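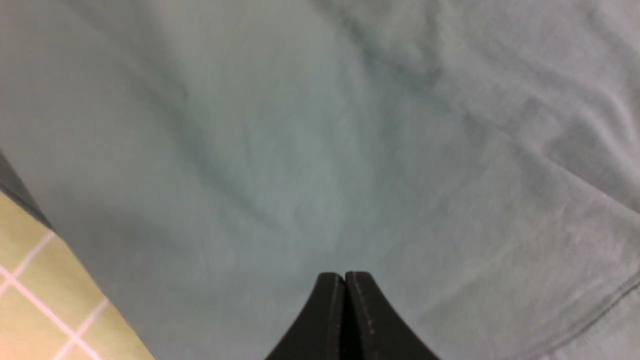 Fingers closed, over the blue-gray cloth.

I'd been telling everyone at Lekesari Linens that the Branora was fine, and then in August it started dropping sheets. It'd pinch up a fold, get it halfway to the table, and let go like it had remembered something in the other room.

So there I was at 2 in the morning, sitting on the tile with my shoes off and the service book open on my knee. The book is by Van Damme, who built the arm. The fingers are by Jemach, who apparently weren't speaking to Van Damme at the time, and each has its own idea of where zero is.

I closed the fingers and checked the gap. Nice and narrow all the way down. I wiped the tips, ran the homing routine, and typed in 386, the grip number I'd had taped to the cabinet since spring.

Down it went, up came a fold, and plop.

"Come on, sweetheart," I said (I talk to it, everybody on nights does). I tried 92, just to be mean, and it couldn't have picked up a tissue. Then I went back to the tape and held it under my flashlight and saw the coffee ring, and under the coffee ring, the tail of a 9. Three ninety-six! All summer I'd been keying in my own bad handwriting.

I put in the right number and set it to cycle. The book wants 1,000 picks before you sign off, so I got my sandwich out, leaned back against the washer and watched it go down for the cloth, and up, and over, and down again. Somewhere in there I put my shoes back on.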